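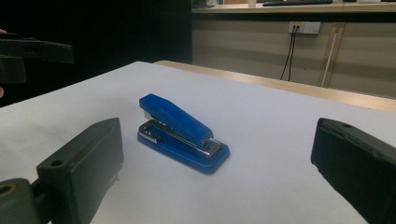 Research / Shared Workplaces / Working Papers
Last updated: August
73 shares | 5 comments

4.2 The stapler problem

I went into the Ulladholm office wanting to write about desks, and I came out with pages and pages of notes on staplers. Everybody I spoke to had a stapler story! Shared offices are full of things that belong to the building (printers, kettles, the good chairs) and people are pretty relaxed about those. A stapler is different. It's small enough to carry off without thinking, and it's used so rarely that you don't notice it's gone until you're holding a loose stack of paper and swearing. The blue one in Figure 5, with its glossy top arm and the bright chrome channel underneath, is the sort of object I mean: easy to spot on a white table, easy to describe to a workmate ("have you seen the blue stapler?"), and easy to slide into a drawer when you're clearing up in a hurry.

Figure 5. A blue stapler on a white tabletop.

Colour came up again and again in the interviews, which I hadn't planned for at all. I'd written a whole set of questions on labels and storage, and people kept steering me back to colour. At Fivow, where the staff share two long benches, the black staplers had all drifted off to private drawers by the time I visited, and the bright ones were still out in the open. Riet De Graaf, my co-author, thinks people feel a bit watched when they walk off with something bright. I'm less sure. My own hunch is that a bright stapler gets returned more often simply since it catches your eye later, sitting on your desk where it doesn't belong, and nags at you. We argued about this for most of a train ride and haven't settled it, so both readings are in the discussion.

What about giving things a fixed home? Subramaniam (our short name for the third site, after the building) had tried it, with a tray by the printer and a strip of tape marking where each item should sit. The tape was still there when we came through. The hole punch was sitting on it. The stapler had moved to the lunch table, and when I asked why, a woman from accounts told me that's where she does her stapling, so that's where it lives. Fair enough! I've coded her answer as "use beats storage", along with a pile of similar ones from Batasora, where nearly all the paper handling happens well away from the stationery cupboard.

One caution before the next section. We only asked about things people remembered losing, and a stapler is annoying enough to lose that it may be taking up more than its share of the notes. Rulers and scissors hardly got a mention, and I doubt that's because they stay put. Riet wants to go back with a plain checklist and walk the rooms at 5 pm, once the desks are cleared, and I think she's right. For now, read Table 2 as a list of grievances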